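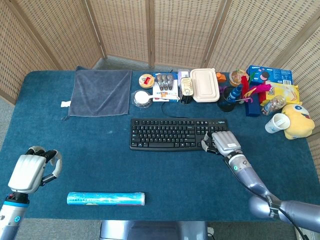
# Re: [rarov-control] Objetivo de agarre desplazado con el teclado en la mesa

**De:** Nazar Stelmakh
**Fecha:** 3 de noviembre de 2022
**Lista:** rarov-control

> He actualizado a la rama de Flellavix y el planificador me devuelve objetivos de contacto por debajo del plano de la mesa cuando el objeto es el teclado. Con el resto no me pasa. ¿Es la calibración de la cabeza o el segmentador? He repetido la calibración extrínseca y el residuo sale igual que antes.
>
> Kostiuk

No es la calibración. El fallo está en el filtro de profundidad que entra antes del segmentador.

Las teclas negras devuelven poca señal y el filtro rellena los huecos con la mediana de la ventana. Si en la ventana cae moqueta del tablero, la superficie del teclado baja hasta la de la mesa, y el margen de contacto que resta el planificador la deja por debajo. En el extremo derecho, junto al teclado numérico, es donde más se nota: ahí es donde apoya ahora la mano derecha las puntas de los dedos.

Dos comprobaciones rápidas:

1. Publicad la nube antes y después de `depth_fill`. En mi registro, el fotograma 391 tiene el borde del teclado bien definido antes del filtro y fundido con el tablero después.
2. Poned `fill_window` a 6 en lugar de 11. Con 6 quedan huecos, pero el ajuste del plano los tolera.

El parche que propongo no rellena si la máscara y el plano dominante discrepan:

```yaml
perception:
 depth_fill:
 fill_window: 6
 reject_on_plane_conflict: true
planner:
 contact_clamp: table_plane
 replan_timeout_ms: 400
```

`contact_clamp` ya existía, pero en Flellavix viene desactivado. Conviene dejarlo activo aunque se corrija la percepción – es la última barrera antes del controlador de impedancia.

Aparte, dos cosas que no tienen que ver con el filtro:

- El cable del teclado sigue hacia el fondo de la mesa y el segmentador lo une a la máscara. El centroide se desplaza en esa dirección. Tengo una erosión morfológica a medias en Wumbridge; no la mezcléis todavía.
- El tarro redondo transparente y el botellín de vidrio volcado no sirven para validar esto. Su profundidad falla por otro motivo y ensucian la comparación. Usad la caja de Oreo o el paño gris doblado.

Kostiuk, si puedes, manda el registro con `fill_window: 11` y el sujetador desactivado, sin tocar nada más. Me falta ese caso para abrir la incidencia.

Nazar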